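Storing small loose items in a wide tumbler

Small items left on a table get swept to the edge, mixed with paperwork or lost. A short, wide tumbler solves most of this on a desk or side table. The method below covers choosing the cup, setting its position and filling it so that everything can be reached again without tipping it out.

What you need

One plastic tumbler, matte if possible, as a glossy one slides more easily when pushed from the side.
A damp cloth and a dry cloth.
Masking tape for marking the position.

Step 1. Clear and wipe the table

Remove everything from the surface and sort it into two groups: items that will fit upright in the cup, and items that will not. Put the second group in a drawer. Wipe the table along the grain and dry it. Crumbs under the base make a light cup rock.

Step 2. Check the cup

Stand the empty cup on the table and press one side of the rim with a fingertip. If the opposite side of the base lifts under light pressure, the cup is too narrow or too tall for this purpose. Choose one that is wider in relation to its height.

Step 3. Set the position

Place the cup slightly to the right of the centre of the table if you are right-handed, or to the left if you are left-handed. Keep it at least a hand's width from any edge. Mark the spot with a small piece of masking tape until the position becomes habit.

Step 4. Fill the cup

Put the heaviest item in first, then add the others one at a time. Hold each item by its upper part and lower the bottom end into the cup before letting go. Items with a pointed or shaped top go in with that end upwards, so that they can be identified from above the rim.
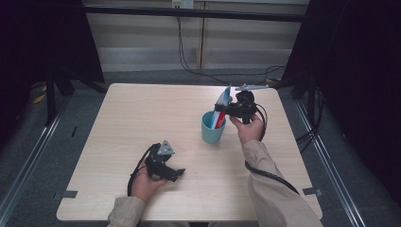

Lâm Thái
Home storage editor, Ultstead

A blue and white piece lowered beside a red one keeps its pointed top above the rim, and both colours can be picked out inside the teal cup. If two items are the same colour, put them on opposite sides.

Step 5. Test access

Take out each item in turn using one hand. If a second item comes out with it, the cup is too full. Remove one item and repeat the test.

Maintenance

Empty the cup once a month, wipe the inside and return only what has been used. Dust collects at the bottom and is easily missed in a dark-coloured cup. Replace the masking tape if its edges begin to curl.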